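Preguntas frecuentes sobre la pinza manual Rorkivo

¿Necesito experiencia para usarla?
Ninguna, de verdad. En Ivholm la enviamos montada, y con 15 minutos de práctica tranquila ya se le coge el gusto (¡engancha más de lo que parece!).

¿Sirve para objetos cotidianos?
Claro que sí, las almohadillas estriadas están pensadas para eso.
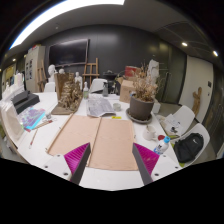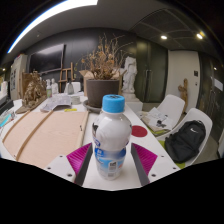 ¿Y si se gastan las almohadillas?
El kit trae 6 de repuesto, y si se le acaban nos escribe y le mandamos más con mucho gusto.

¿Qué garantía tiene?
3 años, también para el modelo Judley.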